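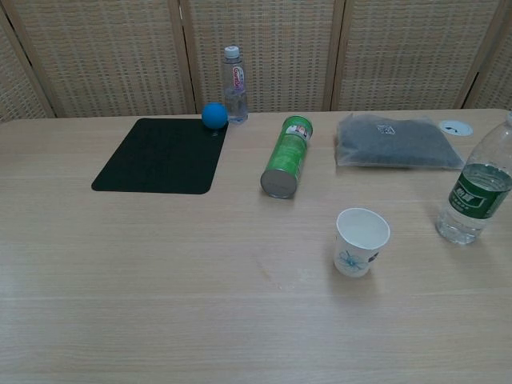

A woven rattan folding screen behind a light wooden table.

Perla Becerra began printing linocuts after work and now produces them full time under the studio name Kingi. Her current series, Garum, consists of harbor scenes cut in two blocks and printed in blue and rust on paper sized for a living room wall.

"I grew up looking at fishing boats, so the shapes came easily," Becerra said. "The color took much longer. I threw out most of the first proofs."

The Desico Gallery will show the full series in September. Each edition is limited to 204 prints, signed and numbered in pencil.

Asked how buyers should hang the work, Becerra advised a plain frame and a spot away from direct sun. She does not object to prints in kitchens. "My mother has one over the stove," she said. "It has faded a little, and she will not let me replace it."

Becerra is also preparing a smaller set on birds. She has cut four blocks and is not satisfied with the heron.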